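Winddale Repair and Reuse Library
Progress report to the Floravlow Fund, second period

The library has now been open for two periods under this grant. Membership stands at 567. Members made 1,327 loans, most of them garden tools, ladders and sewing machines. The target in our application was 2,000, and we expect to reach it by the end of October if the Saturday opening continues.

Spending is on plan except for shelving. The first supplier, Villov, could not deliver the heavier units, so Siobhán Fitzgerald ordered them elsewhere at a higher price. The difference was met from the 3,000 set aside for fittings — no extra request is being made.

Evening repair classes started later than planned. Daithí Ó Briain taught the first course, on small household appliances, and all places were taken. A second course on bicycles is open for booking.
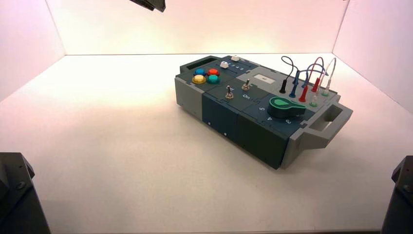

Two items are still outstanding. The lease on the Ó Súilleabháin building has not been renewed, and the landlord wants a longer term than the grant covers. We have asked for a break clause. The catalog also needs work: many older entries have no condition notes, and late returns are still chased by phone.

The next claim will be sent with the signed accounts.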